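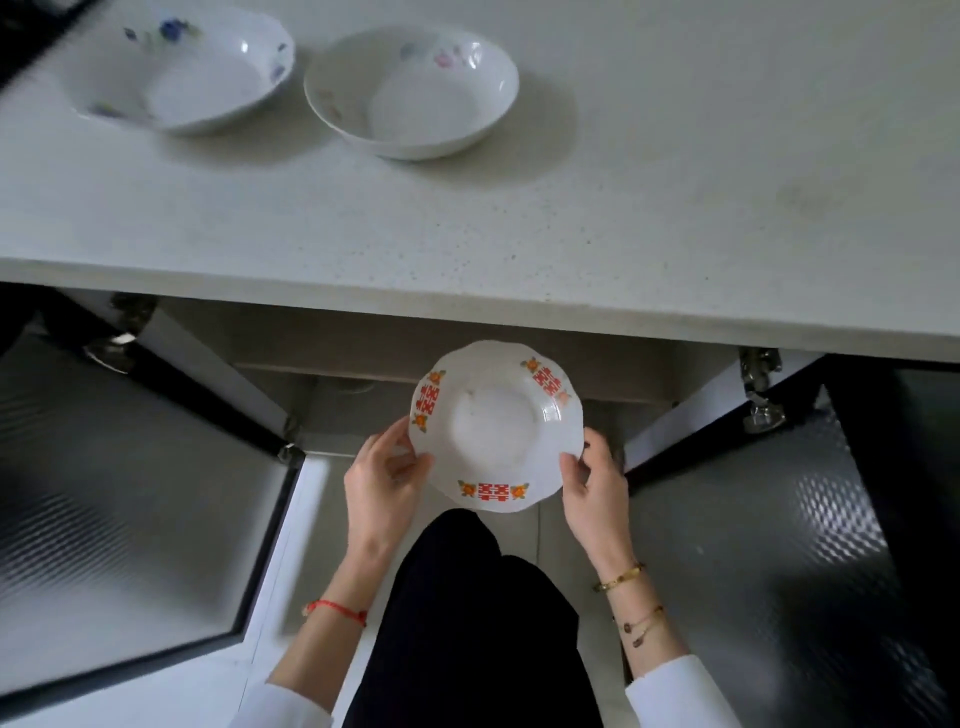

Clestside Kitchen Group, minutes of the January meeting, held in the kitchen itself and then, once the kettle had boiled, around the long table next door. The meeting opened at 10 am with a warm welcome to everyone who had come, including those we hadn't seen since before the holidays, and a thank you to whoever brought the lemon slice. The main business was the crockery, which has been creeping from cupboard to cupboard for longer than any of us can remember. We had a good look at the pieces people are fondest of, among them the white dish with the red double-happiness characters on its petal-shaped rim, and the two flowered bowls, the wavy-edged one with the blue and purple flowers and its rounder neighbour with the faint pinks and greens. All three were admired at some length before we got down to the agenda.

Apologies
Several received, with good wishes to those who are away at the coast and to those who are home with colds.

Minutes of the last meeting
Read and accepted, with one small correction. The tea towels were to be soaked overnight, and the minutes had them being soaked over lunch. The towels have since been soaked and folded and are back in the second drawer.

Matters arising
The dripping tap has been seen to. There was a short discussion of whether it still drips when the dishwasher is on, and people were asked to listen out for it and leave a note on the corkboard if they hear anything.

The missing lid from the big stockpot has turned up in the shed, on top of the paint tins. It has had a very thorough scrub and is back on its pot.

Item 1: Where the good china should live
This took up most of the morning, and it was a lovely conversation even if it did wander. The question was whether the patterned bowls and serving dishes should stay in the cupboard under the bench or move up to the high shelves in the hallway. Those in favour of the hallway felt the china would be admired more and bumped less. Those in favour of staying put pointed out that a full serving dish is a heavy thing to reach above your head for, and that not all of us are as tall as we used to be.

It was also raised that the cupboard under the bench has plumbing at the back, and a couple of people worried about a leak getting at whatever was stored there. Others said porcelain would hardly mind a drop of water and that it was the paper doilies we ought to be worrying about. The doilies will move to the hallway.

Measurements were brought along for the hallway shelves, which are 300 mm deep. The long oval platter is 330 mm across its narrow side and would hang over the front, so that more or less settled it. Agreed that the patterned bowls and dishes stay under the bench, with the heaviest at the bottom and a square of felt or paper towel between each one. The plain white dinner plates can go to the hallway, as they stack neatly and we use them less in the warm months.

A request was made, and heartily supported, that the under-bench doors be closed again after each visit. The textured grey on the inside of those doors is pleasant to look at, but shins have been barked.

Item 2: Washing and handling
The meeting talked through how the decorated pieces should be washed. It was felt that anything with painted flowers or red characters should be done by hand in the sink with the soft brush and ordinary detergent, and kept out of the dishwasher. One member spoke very nicely about a family dinner set with the same double-happiness pattern, brought out for weddings and new year, and how it was always washed by the two eldest cousins and no one else. There was some laughter about who our eldest cousins might be. Nobody volunteered.

Agreed that scalloped and wavy rims are to be held on both sides when carried, and that they aren't to be stacked inside the smooth-rimmed bowls, where they tend to wedge. A card saying so will go up beside the sink in large print.

Item 3: Quote for new shelf liners
Two quotes were tabled. Lambrechts have offered to supply and fit liners through the whole kitchen, and their samples were passed around and generally liked, though one was thought to be rather too orange. Sorik would supply the liners only, cut to size, and we would fit them ourselves over a morning with scones. Our balance stands at $1836 and the feeling was that we shouldn't spend a great deal of it on something that sits under plates. Sorik preferred, in the plain grey. The order is to be placed before the next meeting.

Item 4: The autumn lunch
The Plelix garden people have asked to share our autumn lunch again, and everyone was very pleased. They will bring salads and bread and we will do the soup and a hot dessert. It was suggested that the flowered bowls be used for the fruit this time, as last year it went out in a plastic tub and looked a bit forlorn. Agreed with enthusiasm. A longer talk about soup followed - pumpkin was ahead when we ran out of time - and will carry on at the next meeting.

General business
The fridge needs a good going through, and anything without a label will be thrown out at the end of the month. Please do label your jars, even if you think everyone knows your chutney.

A reminder that the blue bin is for recycling and the lid needs to be pushed down hard.

The spare oven mitts are wearing thin at the thumbs. Offers of sewing gratefully received.

The meeting closed at 11.40 am, after which most people stayed on to finish the slice and wash up. Next meeting in February at the same time, with mugs to be brought from home if you can manage it.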